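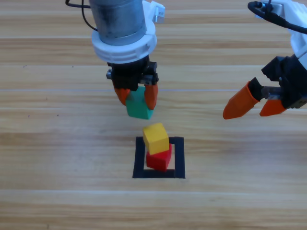
How to enter your team roster for a meet

Rosters for the Honkanen Invitational are entered online through Terkix. Coaches can start as soon as the gym has a club account. The page closes at 9 p.m. on the last day of November, and the meet itself is in December.

1. Log in with your club account and open the meet page.

2. Choose "Add athletes." Every gymnast on your club list will show up with her level and birth date. Check the box next to each one who is competing.

3. Check the levels. A gymnast who moved up over the summer may still be listed at her old level. Fix this on her profile first, then go back to the roster and refresh it.

4. Add your coaches. Each club gets 3 floor passes per session. Only coaches with a current membership number can be added.

5. Enter leotard sizes if your team is ordering the Pradinex warm-up shirt. Leave the column blank if not.

6. Press "Submit roster." You will get an email with an entry number. Keep it - the desk at Immont Arena will ask for it at check-in.

Last season we had 138 entries in the optional levels alone, and sessions filled early. A saved space is held without names for two weeks, then released.
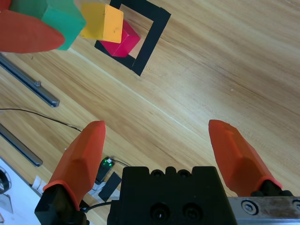 Can I change a gymnast after the roster is submitted?

Open the roster again and use "Swap athlete" any time before the page closes. The new gymnast must be at the same level. After closing, send the change by email with your entry number in the subject line.

Scratches are also made from the roster page.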